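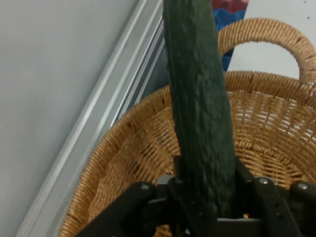

Udiser kitchen arm, second week with it. Short verdict – a machine can do some chores now, slowly. Putting the veg away was my first test. Grips a long cucumber by its lower end, holds it near enough upright over the wicker basket, and thats the sort of job it suits. One item, firm skin, plenty of room. Soft tomatoes I wouldn't trust it with yet.

Setup took up to 2 hours, manual is poor. Lollik app crashes alot. Paid 200 for the arm second hand, fair I think. Would I do without my own hands at teatime? No. Three stars.

Tsz-kin Tseng, 16/08/2018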